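**Cleaning cloths** are sold for wiping, drying and dusting, often with claims that are hard to test. Packs marked "lint-free" are common, though the term has no single agreed meaning. A "100 percent cotton" label says nothing about how well a cloth absorbs.

Softness is a poor guide too - a fuzzy surface may feel pleasant and still leave fibers on glass.
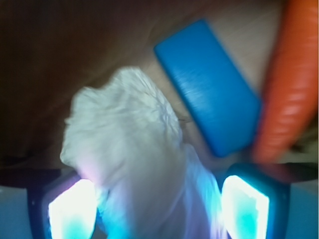 ## Washing

Advice to skip fabric softener is widely repeated, with uneven evidence behind it.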